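February 5, 2024

Slept badly, woke up at six, lay there moving my thumb and finger together under the blanket. Open, close. So that's where we are now.

Spent the whole day on the grippers again at Murkivton, one in each hand, teaching by example. Bohumila had the target written on the board before I got my coat off: 135 good takes. I asked what happened to yesterday's number and she said that was yesterday's number.
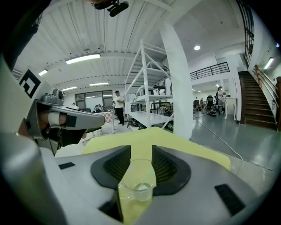
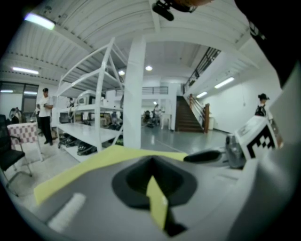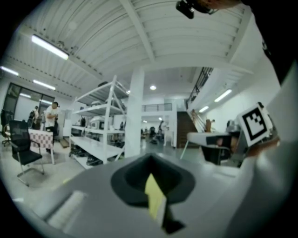 My left wrist is the weak one. It's fine for the first hour and then it starts to drift, and the drift goes into the data, and some day an arm will have my left wrist for the rest of its working life. I find this more moving than I should. My own children got my teeth.

Bohumila's rule is that I must go slowly, but the way a person goes slowly, not the way a person goes who has been told to go slowly. I have thought about this a good deal. When I try to be natural I grab at things like a raccoon. The best takes are the ones where I'm wondering what to have for supper.

She threw out 14 before lunch. Most were for hesitating - she says if I stop to think, it learns to stop, and skips the thinking. Fair. I've worked with people like that at Homgate.

We finished on 137, two over, and I was oddly proud of the two. Then she mentioned that the Fatlow job wants some 400 for a single task, and I went and stood by the window for a bit.

Joo export crashed again at the end. Restarted it, went home.

Dropped a fork at supper. Picked it up very slowly and evenly, set it down, and waited a second before letting go. Ice on the wrist now. Must buy more tape, and call the dentist, which I've been meaning to do since November.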